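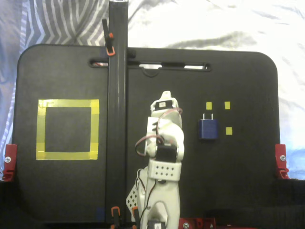 Gekby Winter Swap: Your Questions

What can I bring?
Board games, puzzles and card decks, up to 7 per person. Old favorites are so welcome!

Do puzzles need every piece?
Please check first. If it's short by 2 or fewer, write that on the lid and someone will still love it (I took home a 1171-piece lighthouse last November and had a blast).

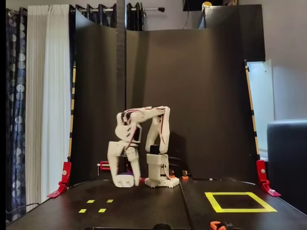 Bag up any loose dice and tape the box shut, too.

Can kids come?
Yes, all ages! Under 4 get in free.

Where do I park?
Behind the Brileck building, off the side street.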